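# Product Review: Bivine Parri Low

**Reviewed by:** Nele Kuhlmann, Footwear Desk
**Published:** February 21, 2019

The Parri Low is the first court-style sneaker from Bivine to be sold outside the company's own stores. It is offered in four colorways, and the pair assessed for this review was the off-white and forest green version in a men's size 8.
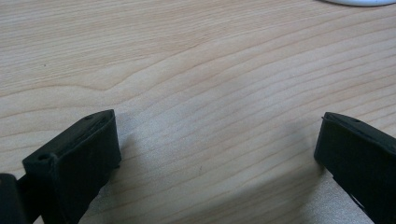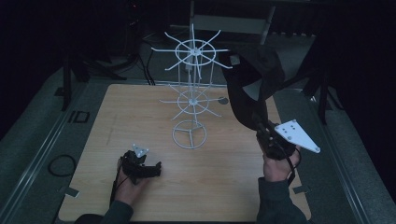 The Parri Low takes its outline from the indoor handball shoes of the early 1980s. The toe box is short, the collar sits well below the ankle, and the side panel carries a single stitched bar in place of a logo. Full-grain leather is used for the quarter and heel, with suede at the toe and eyestay. Stitching was even throughout, although a small amount of glue was visible where the left midsole meets the heel.

## Fit and comfort

The shoe runs slightly long. Readers between sizes are advised to take the smaller one. Our pair was worn for 47 days, mostly on pavement and office floors, by Tharun Marar of this desk. He reported stiffness across the forefoot for the first three days and no discomfort after that. The removable insole is thin, and those who stand for most of the day may wish to replace it.

## Durability

The gum rubber outsole showed light wear at the outer heel. The suede marked easily and did not respond well to dry brushing. Creasing in the leather was moderate. One lace tip split and was replaced by the retailer, Bostota, at no charge.

## Comparison

The closest competitor is the Jonow court shoe, reviewed on this site last June. The Jonow is lighter and has a softer collar, but its synthetic upper has not held its shape as well. Siham Mahrous, who tested that model, continues to prefer it for travel.

## Assessment

The Parri Low is recommended for readers seeking a plain leather sneaker for daily wear. It is not suitable for court play, as the outsole offers limited grip on polished floors. Bivine has stated that replacement insoles will be sold separately. Wide sizes are not offered.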